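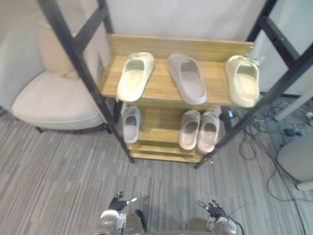 A bit about us

Hi, I'm Youssra Alaoui, and I run Benjelloun, a little language school upstairs on the main street in Jastiscombe. We teach French and Moroccan Arabic to grown-ups, mostly in the evenings, and mostly to people who swear they were hopeless at languages in high school (so was I, my Year 9 Italian report is a shocker).

I started out teaching two neighbours at my kitchen table. Then their mates wanted in, and the bloke from Bunetti, the deli downstairs, mentioned the rooms above the shop were going. We've been here ever since and the whole place smells of coffee by 10 in the morning, which I'm not complaining about!

Who teaches what

I take the beginners and the Friday conversation group. Moataz Tahiri looks after intermediate and advanced Arabic, and he's also the one to email if you can't work out which level you are. He'll ring you up for a chat and sort it out in five minutes. He's far more patient about verbs than I am.

How classes run

Groups are small, eight at the most, and a term is 10 weeks. We don't set exams. There's homework if you want it, and plenty of people do it on the 462 bus from Gistorside on the way in – I can always tell by the handwriting.

Shoes come off at the door, so bring warm socks in winter or borrow a pair of slippers.

Our library

We've got 200 books you can take home, from picture books through to some fairly racy crime novels. Bring them back whenever you're done. The new term kicks off in March, and you're welcome to sit in on a class first, no charge. Just let us know you're coming so we can put out a chair.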